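Robótica de Serviço e Manipulação
Notas de aula 5: tarefas domésticas e de bancada, estado atual
Docente: Milagros Montecinos
Versão de 6 de abril de 2026

5.1 Delimitação do problema

Por tarefa doméstica ou de bancada entende-se, nesta disciplina, uma sequência curta de manipulação sobre objetos não fixados, executada em espaço partilhado com pessoas e sem gabarito dedicado. Incluem-se fechar e abrir caixas, dobrar roupa, arrumar louça, separar peças e aplicar fita. Excluem-se a soldadura, a paletização e a alimentação de máquinas em célula fechada, tratadas na unidade anterior.

A pergunta «as máquinas já conseguem fazer isto?» só admite resposta quando se fixam quatro condições: a variação admitida nos objetos, o tempo máximo por ciclo, a taxa de falha tolerada e quem recupera a falha. Um sistema que dobra toalhas de um único tamanho, com reposição manual a cada erro, resolve um problema diferente do de uma lavandaria.

5.2 Caso de estudo: embalagem de cartão

A embalagem de cartão serve de caso-base por três propriedades. É rígida à escala da pega, mas cede quando comprimida pelas faces maiores. A superfície muda de atrito onde há etiquetas ou fita. A massa e o centro de gravidade dependem do conteúdo, que o sistema de visão não observa.

Com dois braços, a tarefa decompõe-se em aproximação, contacto, fecho da cadeia cinemática, manipulação e libertação. Após o contacto simultâneo, os dois manipuladores e a caixa formam uma cadeia fechada. Qualquer erro de posição entre as pinças converte-se em força interna, que não desloca o objeto mas pode deformá-lo. Em controlo de posição puro, um desvio pequeno basta para vincar o cartão; daí o recurso a controlo de impedância ou a dedos com complacência mecânica.

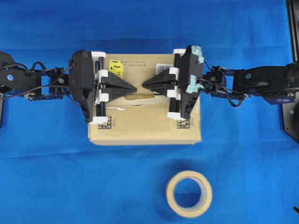 A aplicação de fita acrescenta uma dificuldade de outra ordem. O operador humano localiza a ponta do rolo pelo tato, descola-a com a unha, tensiona, alisa e corta. Cada uma destas ações depende de informação de contacto que uma câmara fornece mal. Em linha industrial o problema é contornado com um dispensador; numa cozinha ou numa oficina pequena, o dispensador teria de ser transportado e alinhado, e a vantagem perde-se.

5.3 Ensaio de referência

O protocolo Mirani, usado no laboratório de Drirnurstead e adotado nas aulas práticas, prevê 50 ciclos por configuração, com pose inicial aleatória dentro da área de trabalho. Registam-se separadamente:

- sucesso sem intervenção;
- sucesso após nova tentativa autónoma;
- falha com intervenção humana;
- dano no objeto, mesmo que a tarefa termine.

A última categoria é muitas vezes omitida nos relatórios. Uma caixa fechada com a aresta esmagada conta como dano.

Na série analisada por Nicanor Tapia, 16 dos 50 ciclos exigiram intervenção. As falhas concentraram-se na fase de contacto, com uma pinça a tocar antes da outra e a rodar a caixa. Não se deve extrapolar para outras geometrias: a série usou um só formato de embalagem.

5.4 Interpretação

Uma taxa de sucesso isolada diz pouco. Para um posto com 1.000 caixas por turno, mesmo uma falha em cada 50 obriga a 20 intervenções, e o custo de cada uma inclui a deslocação do operador e a reposição do estado inicial. Em casa o volume é baixo, mas a variedade é alta e não há operador.

Conclusão provisória, a rever na unidade 7: a manipulação de objetos rígidos com pose conhecida está ao alcance dos sistemas atuais; a de materiais deformáveis ou adesivos continua dependente de condições preparadas.

5.5 Trabalho para a aula prática

Cada grupo escolhe uma tarefa da secção 5.1 e entrega uma página com as quatro condições fixadas, a decomposição em fases e o critério de dano. Os grupos que usarem a plataforma Jolent devem indicar o modo de controlo em cada fase. Não se aceitam critérios do tipo «caixa bem fechada» sem medida associada.

Contacto: secretaria do Departamento de Automação, Instituto Wellow | © Instituto Wellow | Voltar ao topo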